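Fluvgate Creek Wildlife Group
Minutes of the October meeting, held in the upstairs room at Hendon Hall
Minutes taken by Asnakech Mamo

I was handed the notebook again, so you get my version. If I've put words in your mouth, email me before the next meeting and I'll fix it.

Opened at 7:10 p.m. with 14 of us in the room, which is a good turnout for a wet evening. Apologies came in from the Mallano Road folks, who had a flooded culvert to deal with and sent their reptile sheets along with a neighbor (thank you!).

1. Last meeting's minutes
Accepted with one correction. I wrote that the barn owl pellets went to the high school. They went to the middle school, and apparently the seventh graders loved them. Sorry, middle school.

2. Turtle crossing season
This took up most of the first hour, and I'm fine with that, because it was the best report we've had in ages. The final total for the season is 336 turtles helped across the Sima Creek stretch, mostly painted turtles with a decent number of snappers. The busiest evenings were the warm ones right after rain, same as always. We had fewer road deaths on the lower bend than last year, and more on the upper bend, up past the gravel lot where the shoulder disappears and you can't safely stand.

There was a long back-and-forth about whether to run fencing along the upper bend. The quote we have is $2,141 for materials, and that doesn't include posts. Some people felt we should do the whole length or leave it alone, since a short fence just walks the turtles to the end of it and dumps them on the road there. I said I'd rather see us do a short piece that leads right to the culvert and watch it for a season. We went around on this for quite a while and I stopped writing at one point to get a cookie.

Agreed: get a second quote with posts included, and ask the county if the culvert can be cleared of debris before spring. No point in steering turtles to a culvert full of branches.

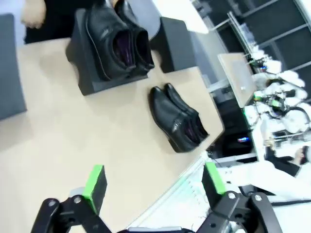 3. Gear for crossing nights
Footwear came up again, because we had two twisted ankles this season and both of them happened on the bank. The sign-up sheet says "sturdy shoes," and people read that in all kinds of ways. I asked that we spell it out: boots with a real tread, up over the ankle. A black dress shoe with a smooth upper and a low heel is a lovely thing to wear to dinner, but it will put you on your backside in wet clay, and I say that as someone who has come to the creek straight from the office more than once. Everyone should have a reflective vest too. We own plenty, they just keep going home in people's cars, so please look in your trunk. Gloves are fine for the painted turtles. For snappers we want people using the car mat method, and there will be a practice with the rubber turtle before the season opens.

Agreed: new wording for the sign-up sheet. I'm writing it.

4. Nest protectors
We put out 40 wire nest covers on the sandy slope behind the ball field. Most held up well. A few got dug under, and the feeling was raccoons, though one looked more like a dog to me. The wider skirt design did better than the narrow one, so that's what we'll build from now on. The covers that were still out in September have all been checked and collected, and they're stacked in the shed next to the mower. Please don't lean rakes on them, the corners bend.

There was a question about hatchlings that stay in the nest over the winter. Painted turtles will often do this, so a nest with no sign of hatching isn't a dead nest, and nobody should be digging one up to look. We'll keep the marker flags in place until late spring and ask the grounds crew to mow around them.

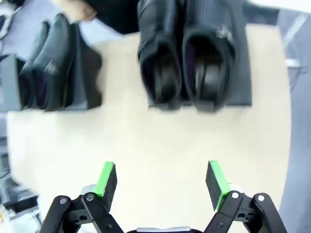
We also talked about whether to publish the nest locations on our web page. This was a firm no from pretty much everybody. The map stays with the survey leads, and the page will only say "Fluvgate Creek area." If a teacher or a student wants more than that for a project, they can write to us and we'll take them out there ourselves.

5. Reptile sheets
The tin sheets on the Mallano Road side turned up garter snakes on nearly every check and one milk snake, which got a small cheer. I'd like more people trained on these checks. It's easy work, it's mid-morning, and you don't have to touch anything. Lift the sheet toward you so the snake has somewhere to go, write down what you saw, and set it down gently. Two people raised their hands and I have your names.

6. Other business
The creek-side sign has faded so badly you can't tell the snapper from the painted turtle. We'll reprint it using the same artwork.

Somebody left a blue thermos at the September walk. It's on the windowsill by the stairs.

The winter talk will be on wood frogs if the speaker can make it, and salamanders if not. I'd be happy with either one -- I'll send a note around once I hear back.

To do before next time
Second fencing quote, with posts: Asnakech
Call to the county on the culvert: Asnakech, with the upper bend crew
Sign-up sheet wording: Asnakech
Vests: everyone, check your cars

We wrapped up at 8:55 p.m. and stacked the chairs.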